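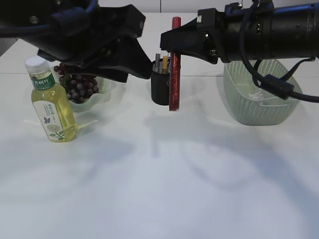 A pot on the table only moves the mess upwards, one reader objected when this entry was first put up, and the objection has never been properly answered.

Pen holder (also pen pot, desk tidy)

A pen holder is an open container for keeping pens, pencils and other thin items upright on a table. The usual form is a plain cylinder, often black. Makers describe it as a tidying aid, a claim that rests mostly on their own catalogues. The Plekier catalogue for November promised a clear desk in 2 minutes and did not say how full the desk had been.

Use on shared tables

On tables that also serve for eating, the holder stands among food and drink: a bowl, a bunch of dark grapes, a bottle of something pale. Advice to keep the two apart is common and seldom followed. 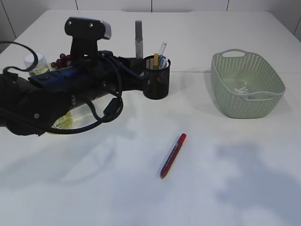 Fruit belongs in the kitchen and pencils belong in a drawer, according to a comment left on the Retamal household pages, which drew 111 replies, few of them in agreement.

Pencil cases and baskets are the main rivals. The Prandard guide ranks the basket first for capacity, though it gives no measurements, and things at the bottom of a basket are easily forgotten. 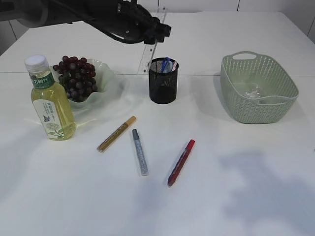 Does a pen holder need a lid?
A lid is of little use on a table, as long pencils would stop it closing.

Last revised 2019-11-27.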